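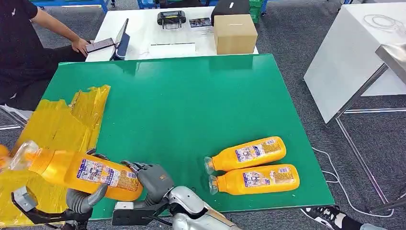
Section 4. Preparing bottles for the shelf

4.1 Before you start

This section is for the packing bench at the Trastham store. It explains how to set up the green work top, how to check a filled bottle, and how to lay it on the tape sheet before it goes to the carton. The same steps are used at Distthorpe, but there the bench is longer and the cartons come from the other side.

You will need:
The green work top, wiped and dried
One tape sheet (yellow tape on backing, order number 3577)
A soft cloth
The bottles from one crate only
A Baumgartner carton, flat or already folded
A pencil and the batch card

Please do not mix bottles from two crates, even when they have the same colour and the same label. The batch card belongs to the crate, and if the bottles are mixed we cannot say later which is which.

4.2 Setting the tape sheet

1. Wipe the work top from back to front. The glossy surface shows every drop, so look at it from the side, against the light.

2. Put the tape sheet on the left half of the top. The sheet may hang a little over the left edge. It does not need to be straight.

3. Press the sheet down with the flat hand. Wrinkles in the tape are normal and you do not need to smooth all of them. Only take care that no sticky part is turned up.

4. If one side of the sheet has a raised fold, leave it. It stops the bottle from rolling to the right while you turn it.

Note: A torn upper edge is not a reason to throw the sheet away. Change it when the bottle begins to stick, or when the backing is torn through. In most weeks one sheet is enough. Order new sheets from Mirjam Egger before you open the last packet.

4.3 Laying out the bottles

5. Take the bottles out of the crate and lay them on the right half of the work top, on their sides. Bases go to the right and caps to the left. They should be nearly parallel, but a small angle does no harm.

6. Turn each bottle until you can see the barcode. It is printed near the base.

7. Leave a finger's width between the bottles. When they touch, the labels rub on each other and the purple colour comes off first.

Caution: Do not stand the bottles upright on the green top. The surface is smooth and a full bottle slides when somebody pushes against the bench. Hermine Prantl lost half a crate this way in April, and the floor was sticky for a long time after.

4.4 Checking one bottle

8. Take one bottle with both hands, one hand under the body and the other at the base. Never lift it by the clear cap. The cap is only pressed on and can come away in your hand.

9. Bring the bottle over the tape sheet and hold it sideways. If something leaks, it drops on the sheet and the work top stays clean.

10. Look through the clear cap. There should be no liquid inside. If you find liquid, wipe the cap, press it on again and wait a few minutes. If the liquid comes back, put the bottle aside for return.

11. Pass your thumb over the label. A loose corner can be pressed down. A label with an air bubble under the barcode must be replaced, and you find the new ones on roll 3815 in the top drawer.

12. Put the bottle down on the tape sheet and turn it once around, slowly. A good bottle leaves no mark.

13. Write a tick on the batch card and lay the bottle in the carton with the cap toward the handle.

Note: Check one bottle completely before you take the next. It feels slower — but you will not have to ask yourself if the last one had its tick.

4.5 Problems and what to do

The bottle sticks to the sheet. Lift it from the base side first, then the neck. Clean it with a damp cloth and change the sheet.

The barcode does not read. Dry the label and try again. If the Rama scanner still gives no tone, write the number by hand on the batch card.

The carton does not close. One of the bottles probably lies with the cap the wrong way. Open it and look before you push.

4.6 At the end of the work

14. Take the tape sheet off by the fold and hang it on the hook if it can be used again.

15. Wipe the work top and the white table behind it.

16. Put the batch card in the tray of Damian Oberholzer. He collects the cards each day at closing time.

Section last changed 10 October 2024 (steps 8 and 11, after remarks from Đức Triệu).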